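Lostivska slim kettle in pale pink: a small kettle for a small room

Posted Wed 15 August

I have been through a fair few cheap kettles in my time, and most of them I couldn't tell you a thing about. Lids that wouldn't shut, cords that wouldn't reach, one that smelled of hot raincoat for its whole short life. So when I say I'm fond of this one, please understand that I don't normally get fond of kettles!

I bought the Lostivska in July, when I moved into a single room with a bed, a cabinet, a telly and not much else. The kitchen is two floors down and shared. I wanted something tall and narrow that wouldn't hog the cabinet top, and I wanted it to look nice, because in one room you look at your kettle all day long. It comes in white, sage and pale pink. I went for the pink, with the gold rim round the lid, and I'd choose it again tomorrow.

What it's like to use

It's light, even full, and the handle suits a smallish hand. The lid lifts right off, which I prefer to the hinged kind (so much easier to get a cloth in). The spout is only a short notch at the top and I expected dribbles, but it pours in a neat thin stream as long as you don't fill it past the line. Overfill it and yes, you'll get a splash on the way to the mug.

It is rated at 1000 watts, so it's no racer. If you're used to a big family kettle you will notice. I put it on, peel an orange, and by the time I've got the pith off it's bubbling away. It's quiet too, more of a mutter than a roar, and I can leave the telly at the same volume.

My one real worry was stability, with a shape that tall. On a firm surface it doesn't budge. The base is separate, so once it's off the base you can carry the kettle wherever you like.

The tin

The same order brought me the Tretevley snack tin, pink outside and gold inside, and I want to put in a word for it as well. It's a plain open oblong, deep enough for oranges, and I line it with old newspaper so that anything with a bit of earth on it can go straight in. Root veg, fruit, a piece of sugarcane when the market has it. The paper gets changed when it looks tired and the tin wipes clean with a damp cloth.
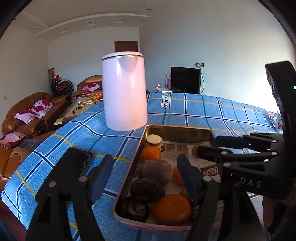
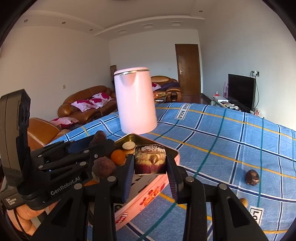 Cleaning and limescale

The water where I live is hard, and I had a chalky ring at the bottom of the kettle within a fortnight. White vinegar and water, half and half, boil it, leave it for an hour, rinse it three times. Good as new! The outside is glossy and shows fingerprints if you go looking for them, though less than the steel one I had before. Don't use anything scratchy near the gold rim. I used the rough side of a sponge once and there is now a tiny dull patch that only I know about.

Grumbles

The cord is short. I would have loved another arm's length of it, as my socket is up the wall by the telly and the kettle has to live wherever the cord says. There's no window to show the water level either, so you have to take the lid off and peer in. And the instruction leaflet is printed in the smallest type I've ever seen on anything.

Would I buy it again?

Yes, in a heartbeat. If you're making tea for a houseful, get something bigger, you'll only be annoyed. For one person or two, in a bedsit or student room or spare room, it's lovely. Two good mugs from a fill, a bit left over for a hot flannel, and it makes me smile in the mornings.

Kettle: 17 out of 20, with marks off for the cord and the missing window.
Tin: 16 out of 20. I'd like a lid for it.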